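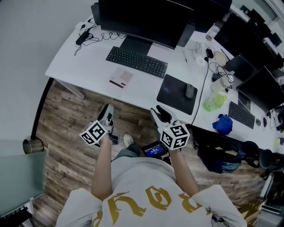
At the desk, a gripper in each hand.

Tronby Dried Herb Extract, Bulk
Item 1389
Sold by Plotgate Botanicals, Tresetby

Spray-dried powder extracts for supplement makers, tea blenders, small food brands. Same line we've run for years, new bags.

In stock now:
Lemon balm
Nettle leaf
Chamomile flower
Elderberry (back in January, preorders ok)

Pack sizes: 5 kg foil bag, 25 kg drum. Mixed pallets fine, just tell us before you pay.

Mesh 50. Finer grind on request, add a week. Carrier is maltodextrin, carrier-free lots cost more and clump if you leave the bag open. Moisture spec on the sheet that ships with each lot.

Price: $93 per 5 kg bag, any herb exept elderberry. Drums by quote. Freight extra.

Lab sheets: heavy metals, micro, pesticide screen. Every lot. Lost yours? Send the lot number, we'll resend.

Storage: cool, dry, out of the sun. Reseal after opening. Two years unopened.

Samples 50 g, one per herb per company. You pay postage.

Old item number was 1841, still works on reorders. Jelínek blends are on there own page now.

Orders and quotes: Ctibor Kadlec, sales desk, until 4 pm.
Technical questions, grind, solubility etc: Kvido Šimko.

No returns on opened bags. Damaged in transit, send photos the same day.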